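Reading the Fantasy Epic
Week 7: Maps, Borders and the Long Middle

27 Feb 2019
Instructor: Ilse Rieger

Welcome back! This week we leave Aguiar behind and open the second volume of the Trillis cycle, the one where everything gets bigger. Please have read through chapter 12 before class. If you are behind, skip the prologue and come back to it later (it makes more sense that way anyway).

What we covered last time
The quest as a shape for a whole book. We looked at how the road to Dreletti gives the first volume its order: leave home, gain friends, lose one, arrive. Several of you asked why the arrival feels so flat. Great question, and we start there.

The trouble with second volumes
A first volume gets to introduce the world. A last volume gets to end it or save it. The middle has to keep people reading with neither of those on offer. Trillis does it by splitting the company into two groups on page 90 and keeping them apart until page 322 – a very long time to make readers wait for a reunion!

Terms to know
Secondary world: an invented world with its own history and rules.
Portal story: a character crosses from our world into another.
Interlace: several plot lines told in turns, each one breaking off to pick up the next.
Cost: what a character gives up to use magic. In Trillis the river singers lose a memory with every song, and I think those are the best pages in the whole cycle.

Close reading
Take the bridge passage at the start of chapter 7. Mark every verb that belongs to the river. Then read it aloud, slowly. Who is acting, the travelers or the water? Bring your marked page.

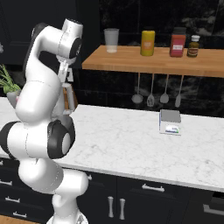 White robotic arm with a two-finger gripper, computer rendering.

For next week
Read to the end of the volume, plus Negin Zamani's essay "Who Draws the Map?" in the course packet. She argues that the blank spaces on a fantasy map do more work than the named ones. I half agree – come ready to fight me on it.

Response paper: two pages, on one border in the book and one person who crosses it. Quote the text. Plot summary gets one paragraph at most.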